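How to sort a box of mixed screws and small parts

Most sheds have at least one tin where everything ends up. Mine held almost 1,000 screws, washers and hooks when I moved to Sutherland, and it took an evening to sort.

Start by tipping a few handfuls at a time on to an old towel. The towel stops things rolling away. Pull out anything rusty, bent or with a worn head and put it aside for scrap.

Next, split what is left by type: wood screws, machine screws, nuts, washers, nails. Don't look at sizes yet. Leave the odd bits until the end.

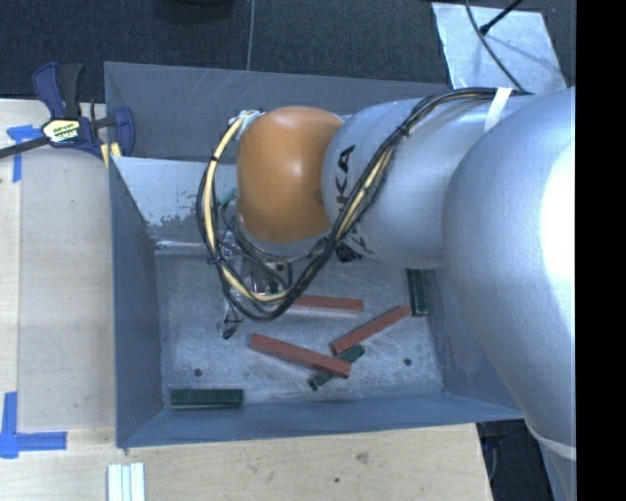 Once the types are apart, sort each pile by length. Lay one screw of each size along a ruler and match the others to it. For machine screws, try a nut you know the size of. If it binds after a turn or two, the thread is different.

Store each size in a small jar or a drawer with a label on the front. Write the length and gauge in pencil so that you can change it later.

Maricruz Figueroa wrote in to suggest taping one screw to the outside of each jar. I have since done this with the 3 jars I use most.

Last updated June 2019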